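How I Fold Big Cloths Without Losing My Mind

If you've ever balled up a big cloth and shoved it in a drawer, hi, same. My friend Silvia Machala finally talked me into a proper method one Sunday, and I've stuck with it.

First, clear off a table. A bed is too squishy and the creases come out crooked. Drop the cloth on and don't worry about how it lands – you only need to find one hemmed edge. If yours has a stripe along the hem, great! Use it as your guide line. 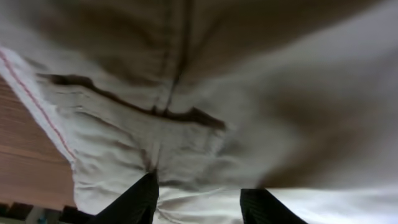 Cream cloth, red stripe along the hem. Start from that edge.

Pinch both ends of the hem and give the whole thing a good shake, then lay it down with the hem straight along the table edge. Smooth outward with your palms. Now bring the far side over to meet the hem, line up the corners and smooth again.

Fold in half the same way once more, then into thirds from the short end (I go for 26 cm wide because that's what fits my shelf). Stubborn creases get a quick pass with the iron before the last fold – any later and you'll press in new ones. Stack with the folded side facing out.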